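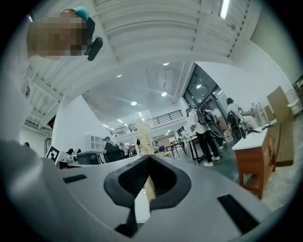

Tan strip, printed towards the upper end. Main room, Fledgate.

About Nenik

Nenik cuts, prints and packs narrow strips in paper and board. Our customers use them as shelf-edge markers, bundle bands, carton dividers, box liners and test pieces. We do not make bags, boxes or envelopes, and enquiries for these are passed to other suppliers on request.

The company was set up by Dezső Kocsis, who had previously run the guillotine section of a general printer and found that short orders of strip were being turned away. The first work was done under the name Bretar, and some older customers still have that name on their order forms. Orders placed under either name reach the same desk.

What we supply

Standard strip is cut from uncoated brown or white stock. Widths start at 10 mm and lengths go up to 1000 mm. Anything longer is supplied on the roll. Paper is sold by weight, board by thickness, and the two are listed separately in the price list because they behave differently when stood on end, folded or fed through a slot.

Board strip can be scored for folding. The score is placed on the outside of the fold unless the order says otherwise. Paper strip is not scored.

Print is in one colour, normally black or dark grey. Most customers need only a code, a size or a short line of text, and this is placed towards one end so that it can still be read when the other end is in a holder, a slot or the hand. Print across the full length is possible but adds to the lead time. On brown stock we advise against small type. The colour of the stock varies between deliveries, and light print on a darker sheet will be faint.

Cutting tolerance is given on the order acknowledgement. Grain direction is along the length of the strip as standard. If you need the grain across the width, say so when asking for the price, as it changes how the parent sheet is laid out and how much of it is wasted.

The building

Fledgate is a tall white room with a mezzanine above it. The balcony has a black metal railing, and the glass doors are tall, with dark frames. Ceiling lights are recessed over the higher part of the room, and there is a long linear fitting below the ribbed ceiling.

We use the room for sorting, hand checks and customer visits. Cutting is done at the Vergara unit, where the guillotines and the roll slitter are kept. Stock is also held at Vergara, on racking, and is left to settle for 2 days after delivery before it is cut. Paper taken straight from a cold lorry to the blade tends to curl.

Checking

Each batch is sampled for width, length and squareness of the ends. Board strip is also stood upright and viewed along its edge, as a bow that cannot be seen on a flat surface will often show this way. Bowed strip is set aside and used for packing. Printed strip is checked for position and legibility against the signed proof.

The batch sheet is kept with one strip from each end of the run. If you have a query on a delivery, quote the batch number from the outer label - it is more useful to us than the order number.

Packing

Strips are banded in paper, boxed flat and marked with the stock code. Mixed boxes are available for sample orders. Void space is filled with our own offcuts, which can go into ordinary paper recycling along with the box.

Orders and visits

The usual lead time is 14 working days from signed proof. Plain strip in a listed width is quicker. The present price list took effect in July and replaces all earlier versions, including those headed Bretar.

Visits to Fledgate are by arrangement. Bring the holder, tray or carton the strip has to fit, if it can be carried. A drawing is acceptable if it cannot.

Page last revised 18th September.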